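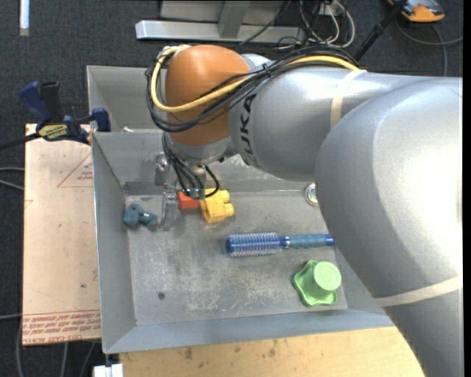 Cable dress rules for bin picking cells

hserrano71
Our written rule at Iltwood is no cable loop hanging lower than the gripper body. Does anyone else put that in writing, or is it left to whoever sets up the cell?

plidano_tech
Written, and checked every 100 hours. Tape is OK for a trial — not for anything that runs a shift.

S. Pryor
I disagree on tape. We ran a taped bundle for about 3000 picks with no wear. What matters is slack at the wrist. Jog axis 6 to both limits before you fix anything.

plidano_tech
Both limits, sure, but at what arm pose? Ours snagged on the bin wall, low and tilted.

S. Pryor
Fair. We check 7 poses, all inside the bin.

hserrano71
Adding the poses to our sheet. Leaving the tape line as "trial only" for now.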